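Can a robot really learn by copying?

You may have heard that robots can now learn a job just by copying people. Is it true? Well, a bit.

At Starnbridge, Emese Mészáros and Deok-su Seo tested a two-armed robot called Skullero. First, a person guided its arms through the same job 50 times. A computer looked for patterns in all those goes. Then the robot had to try alone.

It had 200 tries and got 106 of them right. The team's report called that "strong learning". Hmm. Would your teacher say so if you got nearly half your spellings wrong?
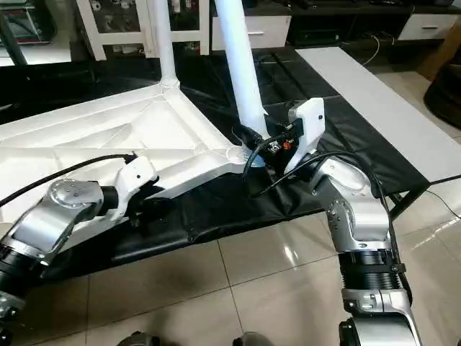 Big, awkward things are especially hard, and two arms have to work together. When the team moved the table a little, the robot managed only 4 more good tries before they gave up.

So next time somebody says a robot has "learned" something, ask two questions. How many times did it try? And did anyone move the table?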